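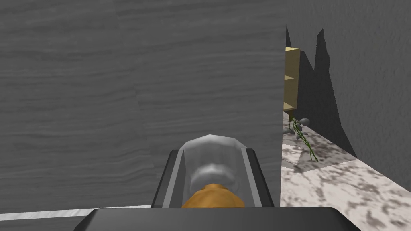 Rullaveck panel, gray wood grain, horizontal streak.

# Rullaveck Wall and Door Panels

Rullaveck is a flat interior panel from Prito, sold for full-height wall cladding and for facing flush doors. The core is medium-density fiberboard. The face is a printed decor sheet bonded under heat, with a plain balancing sheet on the back to limit bowing. Panels are supplied square-edged.

Sheet last revised 8 June 2022. It replaces the January issue.

## Specification

| Item | Value |
|---|---|
| Thickness | 18 mm |
| Panel width | 400 mm |
| Edge band | 2 mm, color matched |
| Minimum order | 100 panels |
| Core | MDF, standard or moisture resistant |
| Fixing | Split batten or adhesive |

Length is cut to order. Give the finished floor-to-ceiling height and state whether a base trim will be used. We do not deduct for trim unless asked.

## Decors

The grain decors repeat along the length of the panel. On tall walls the repeat can be read as a faint line, more so under light that runs along the surface. Ordering with staggered starts makes the line harder to follow and carries no extra charge, but the panels then have to be hung in the numbered sequence marked on the back.

Plain decors have no grain direction and can be turned end for end. Pale gray is the usual choice for door faces. Samples are sent as offcuts - they show color correctly but not the full repeat. 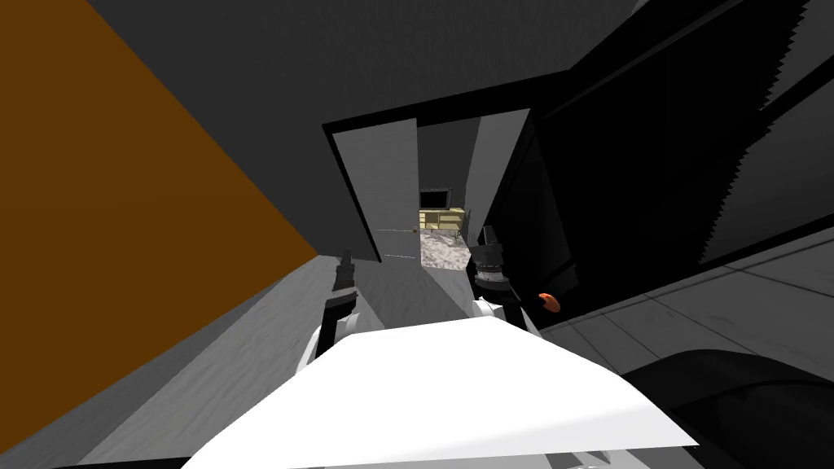

Corridor layout with orange-brown wall and pale gray door panel.

## Door facing

The door version uses the same face sheet on a thinner backing and is applied to an existing flush leaf. Check the hinge rating first. Facing both sides adds enough weight to drag a light door on its lower corner, and the closer will need to be reset.

Frames are not included. The Sakai frame set fits without packing. Other frames may need the stop moved.

## Storage and fitting

- Store flat on level bearers, face to face, in the room where they will be hung.
- Leave the wrap on until the plaster is dry.
- Cut with the face up on a table saw, face down with a hand-held circular saw.
- Seal all cut edges before fixing, including those hidden by trim.
- Leave an expansion gap at the ceiling.

Clean with a damp cloth and mild soap. Do not use abrasive pads. Wax polish leaves a film that shows on the darker decors.

## Ordering

Rullaveck is stocked by Lurulow in standard core. Moisture-resistant core is made to order and cannot be returned once cut. Send drawings and cutting lists to Chie Kudo at the Lurulow trade desk, with decor code, core type and panel lengths on one sheet.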